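3.2 円形天板の片付けと拭き取り 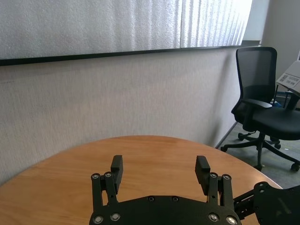
図3 木製の円形テーブル

本節では、食卓の片付けのうち、物を下げ終えてから天板を拭き終えるまでの工程を扱う。角形の食卓では、多くの参加者が一辺に沿って手を往復させ、端に達すると手の幅だけずらして次の列へ移った。円形の食卓には手掛かりとなる直線の辺がなく、拭き始めの位置も進め方も人によって分かれる。図3の天板は暖かみのある橙褐色で、細かい木目が横方向に走り、ところどころにやや暗い筋が混じる。上に物は置かれていない。本研究ではこのように物をすべて下げた状態を「片付け完了」と定義し、拭き取りの開始点とした。布巾や調味料入れが一つでも残っている場合は完了とみなさず、下げる工程の時間に含めた。

参加者は20名で、1人につき5回、昼食を想定した配膳と片付けを行った。食器の組み合わせは毎回同じとし、Clalero製の平皿と椀、箸、湯呑みを用いた。下げる順序と運び方は指示していない。布巾は水で湿らせて固く絞ったものを回ごとに渡し、拭き終わりの判断は本人に任せた。所要時間は最後の食器が天板を離れた時点から、布巾が天板を離れた時点までとした。

拭き方は二つの型に大別できた。一つは縁に沿って一周したのち内側へ進む「周回型」、もう一つは身体の正面から奥へ向かって左右に往復する「往復型」である。往復型の参加者には、木目の向きに合わせて立ち位置を変えた者が6名いた。図3のように木目が細かく、一方向にそろった天板では、木目が直線の辺の代わりをしていると考えられる。聞き取りでも「筋に沿って拭くと、どこまで済んだか分かる」という回答があった。ただし、木目に合わせた参加者も縁の近くでは弧に沿う動きに切り替えており、二つの型は完全には分かれない。

拭き残しは、参加者から見て奥の縁に集中した。手前に立ったまま腕を伸ばすと布巾にかかる力が弱くなり、弧の頂点付近で手が折り返すためである。周回型ではテーブルの周囲を歩く参加者が多く、奥の拭き残しは少なかったが、中央を拭かずに終える例が見られた。また、縁の光沢も判断に影響した。図3でも右側の縁に沿って淡い光の反射が見える。こうした反射を水気と受け取り、同じ箇所を繰り返し拭いた参加者がいた一方、反射のない側の縁は一度で済ませる傾向があった。照明の位置を変えた追加の試行は土曜の午前に行ったが、欠席者が出たため、本節の集計には含めていない。

Yükselは食卓の形と着席位置の関係を論じた際、円卓では各人の受け持つ範囲があいまいになると指摘した。今回は1人での作業に限ったが、受け持ちの境が見えにくい点は拭き取りにも当てはまる。複数人で片付ける場合の分担と、食器を下げる順序が拭き始めの位置に与える影響については、次節で述べる。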